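Conoveo Releases Stornik 2, a Grasp Planning Toolkit That Learns From Hand-Guided Demonstrations

New version adds two-handed planning, a faster way to review recordings, and a plain-language log of every decision the planner makes

12/09/2024

Conoveo today released Stornik 2, the second major version of its software toolkit for teaching robots how to pick things up, turn them, and put them where they belong. The release is available now to all current users, and new teams can request access through the Conoveo website.

Stornik takes recordings of people doing a task with hand-held grippers and turns them into motion plans that a robot arm can follow. The first version handled one gripper at a time. Stornik 2 handles a pair, and that change reached into almost every corner of the code. The planner now keeps both grippers in a single model of the workspace, so it can reason about which one should reach first, when one should wait, and how close the two can come to each other before a plan needs to be redrawn.

"We have wanted this since the very first week of the project," said Heather Hoani, who leads the planning team at Conoveo. "People use two hands for nearly everything. They steady a carton with one and slide something into it with the other, and they never stop to think about it. Getting a planner to treat that as one motion took us a long time, and I grin every time I see it run!"

Much of the work went into small, everyday packaging: flat cartons, sleeves, trays with slots, the sort of items that fill a packing bench. A flat box lying on a table is harder for a planner than it looks. The graspable edge is thin, the jaws have to come in low, and a slanted box calls for a wrist angle that may put the arm in an awkward spot two moves later. Stornik 2 scores each possible grasp together with the placement that follows it, and drops the ones that would leave the arm stuck.

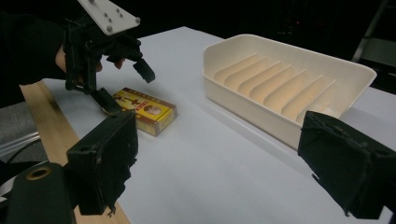
The scoring also takes the destination into account. If an item has to go into a slotted tray, the planner works backward from the slot, checks the clearance on both sides of the jaws, and only then chooses how to approach the item on the table. Teams can set their own clearance limits in a short settings file, or let the software suggest limits based on the recordings they already have.

Perception has been reworked as well. Recordings from different viewpoints are now lined up automatically, and the software marks any stretch where one gripper blocks the view of the other. In the first version those stretches were simply thrown out. Now the software fills in the position of the hidden jaws from the second view wherever it can, and it flags the result so a reviewer can accept it or reject it. Dark backgrounds, bright tabletops, and shiny rims on plastic parts were all on the team's list of headaches, and the new alignment step was tuned with those in mind.

Reviewing is where most users will notice the difference first. The new review window puts both grippers on one timeline, with jaw opening drawn as a line under each. Click on a point and the planned grasp appears beside the recorded one. A reviewer can cut a section, relabel it, or send it back to the planner without leaving the window. There are 9 keyboard shortcuts, all of which can be changed.

Cedska, a contract packing company that took part in the early access program, has been running test builds of Stornik 2 since October. Hagos Asfaw, automation engineer at Cedska, said the decision log has been the biggest help to his group.

"When a plan fails, I want to know what the software was thinking," said Asfaw. "Now I open the log and it tells me in a regular sentence that the left jaw was too close to the tray wall, or that the item was turned farther than it had seen in training. I can hand that to a colleague who has never written a line of code, and we can fix it together. We sent in plenty of complaints during the test period, and I was happy to see so many of them answered in this build."

The decision log is on by default and can be saved as a plain text file. It keeps the last 30 plans in memory, and longer histories can be written to disk.

Stornik 2 also connects to Xaba, Conoveo's open tool for organizing recordings. Sessions sorted and labeled in Xaba open directly in Stornik with their labels in place, and any edits made during review are written back to the same session. Teams that use their own storage can keep doing so through the import command, which works the same way it did before.

Some things are still on the way. Soft items such as bags and cloth are supported only for single-gripper plans in this release. The planner can also be slow on crowded tables, and the team is testing a new search method that should help. Both are planned for the next update, and Hoani said her group would love to hear from anyone with difficult recordings to share.

"Send us the messy ones," she said. "The clean ones already work. We learn so much more from the table where everything is a little crooked."

Projects made with the first version open in Stornik 2 without conversion. Conoveo recommends running old recordings through the new alignment step before planning with them again, and a migration guide is included with the download.

About Conoveo

Conoveo builds planning and perception software for robot manipulation. Its tools are used by packing companies, research labs, and equipment makers. Press questions can be sent through the contact form on the Conoveo website.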